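Handout 2: Handling rules for hand-held grippers at the table

Course: Collecting Manipulation Data, Sarnumstead
Notes by Guilan Zheng, with corrections from Fengying Deng

Read this before your first lab. The rules apply to both benches and to every task on the Arboleda list. If the task card says something different, follow the card and tell Fengying so the two can be brought into line.

## 1. Terms

**Episode.** One recording of one task, from the start signal to the stop signal.

**Station.** One table and the tools assigned to it. A station may have one operator or two.

**Reset.** Putting the objects back to a starting layout between episodes.

**Pad.** The block at the tip of each finger. The pads are wear parts and get replaced.

**Clean start.** An episode that begins with the fingers open, nothing held, and no hand or sleeve over the work area.

## 2. Before you record

1. Open and close the gripper fully, five times. The fingers should move evenly. If one drags, put the tool in the service tray and take another.
2. Look at both pads. Rough edges are acceptable. A pad that turns on its arm or has come unglued at the back is not.
3. Brush the pads with the dry brush. Do not use water or alcohol on them.
4. Wipe the camera lens with the lens cloth only. Paper towels leave lint.
5. Clear the table of anything the task card doesn't list. Phones, pens and drink cups go on the shelf.
6. Check the free space on the recorder. You need room for at least 16 episodes before you start a block.

Write the tool number on the log sheet now. People who leave it until the end get it wrong, and we then have to match tools to recordings by hand. Last term that cost us most of July.

## 3. During the episode

**Start and stop.** Hold the gripper still for 2 seconds after the start signal and again before the stop signal. The alignment step in the Cletent software looks for these still periods. Without them the episode is dropped.

**Speed.** Move at the pace you would use to hand someone a full glass. Fast wrist turns blur the video and can lose tracking.

**Contact.** Bring both pads to the object before you lift. Don't scoop with one finger, and don't push an object against your body or the table rim to get a grip.

**Thick, flat objects.** Books, boxes and trays are where most failed grasps come from. Approach from a side or corner where the pads can reach the full thickness. If the object lies too far from you, slide it closer first and record the slide as part of the episode. Shiny covers slip more than matt ones, so close fully before lifting.

**Two tools.** Agree who moves first and say it out loud. The second operator waits with fingers open until the first has contact. Keep the arms of the two tools from crossing. When passing an object, the giver opens only after the receiver says "have it."

**Dropped objects.** If an object lands on the table, carry on and finish the task. If it lands on the floor, stop the episode and mark it F.

**Hands.** No bare hand enters the work area between the signals. If you have to reach in, stop, mark the episode H and reset.

## 4. Empty-table recordings

Each block includes a short recording with an open gripper over bare table. It is used to check lens dirt, exposure and the position of the pads in the view. Take it with the same lights you use for the task. Do not move the gripper to avoid shadows or marks in the surface. They belong in the recording.

A book on the table with grippers open near it, then a gripper open over bare wood:

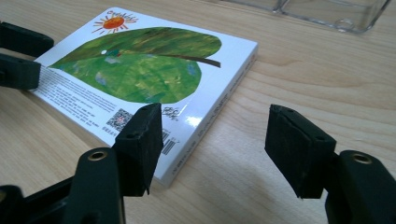
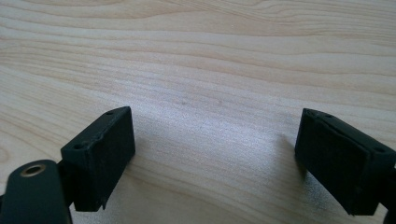 ## 5. After the block

- Fill in the log: tool number, operator initials, task code, number of episodes, marks (F, H or none).
- Keep failed episodes. Deleting is done by the reviewer, never by the operator.
- Put the gripper back on its stand with the fingers open. Stored closed, the pads take a set.
- Return objects to their numbered bins. Damaged ones go to the repair box with a note.

## 6. Review

The reviewer watches the first and last episode of every block and picks others at random. A block is accepted when 98 percent of its episodes have a clean start and both still periods. A block below that is sent back with comments and you may record it again once.

In the Dratitz exercise, students reviewed 29 blocks recorded by an earlier group. The most common fault was a missing still period at the end. The next was a log sheet with the wrong tool number. Read those comments before you do your own review, as the grading follows the same form.

## 7. For the next session

Bring a completed log sheet from one practice block. Work in pairs and swap roles halfway through. On the back of the sheet, write down one rule from section 3 that you found hard to keep and the point in the task where it gave you trouble.

Questions about tools go to Fengying Deng, and questions about grading to Guilan Zheng.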